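Paper plates in the dish rack – how many demos before you stop?

plankton_dan
ok so we're 600 episodes into the rack task, two arms, plates go from the mat into the wooden rack. Policy gets the first plate most of the time and then just hovers. Lead wants 900 before we touch anything. I think we're recording the same demo over and over. Opinions??

grubscrew
Depends what you vary. If the plates start in the same spots every time then 900 is 600 with more disk.

plankton_dan
start spots are shuffled, sort of. operators drift back to what's comfortable

kfehr
Kendra Fehr here, I do the labeling side at Keltano. Comfortable is fine for the first batch. Get clean ones, train, see where it dies, then collect there. We did it the other way round in February and threw most of it out.

grubscrew
Disagree. Clean demos teach it clean states. It never sees a bad grasp so it has no idea what to do after one. Leave the regrasps in.

kfehr
Regrasps yes. Ten seconds of an operator sitting still and thinking, no. That's your hover, dan – trim the pauses before you record anything else

plankton_dan
huh. we don't trim at all. whole episode goes in, 32 seconds give or take a coffee

mossyoak3
Why paper plates tho? They bend. A rigid plate is a different grasp, your policy is going to learn to squeeze.

plankton_dan
they're cheap and they don't break when somebody drops one. and yes it squeezes. a LOT

mossyoak3
Then cap the gripper force in teleop. We ran the Stesix controller wide open for 3 weeks and every learned grasp came out as a crush

grubscrew
Or keep the squeeze. If it holds the plate and the plate goes in, who cares what shape its in on the way

mossyoak3
The slot cares. A folded plate doesn't drop between slats like a flat one does.

Garnet_F
Wrist views matter more than any of this imo. If the fingers hide the rim right when you need it the overhead view has to carry everything. Can you post some stills, wrist and overhead both? – Garnet Friesen

plankton_dan
sure, pulled a few, not in any order
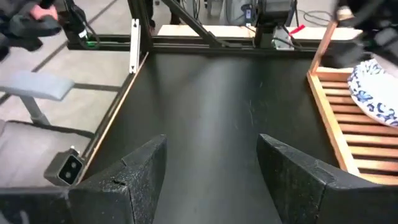
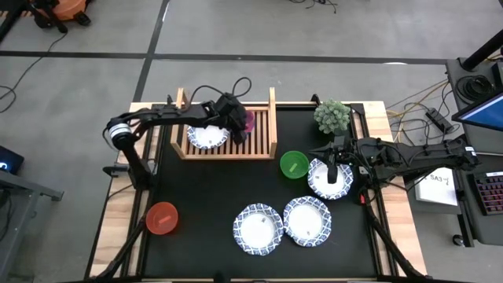
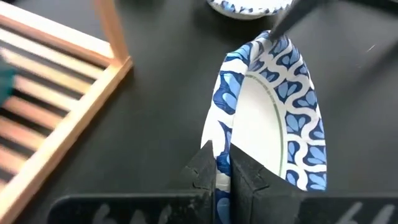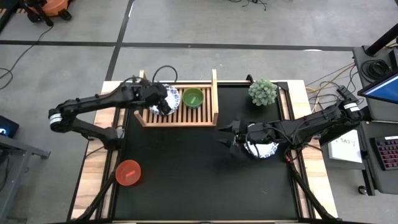

Rack task, two-arm station. 1st and 3rd are wrist views, 2nd and 4th from overhead

Garnet_F
ok third one, that's your squeeze right there. Plate's bent into a U. Rim is still readable from the wrist though, better than I expected. I'd keep both wrist streams

mossyoak3
yeah thats what I meant. cap the force

kfehr
Also you have bowls in the overhead ones and you only mentioned plates. Same task label or seperate? If the bowls are under the plate prompt I'd split them before training, whatever number you stop at.

plankton_dan
same label. oh no

grubscrew
still say keep the regrasps

plankton_dan
trimming pauses tonight, splitting labels after, will retrain on the 600 and report back. not telling lead till it's done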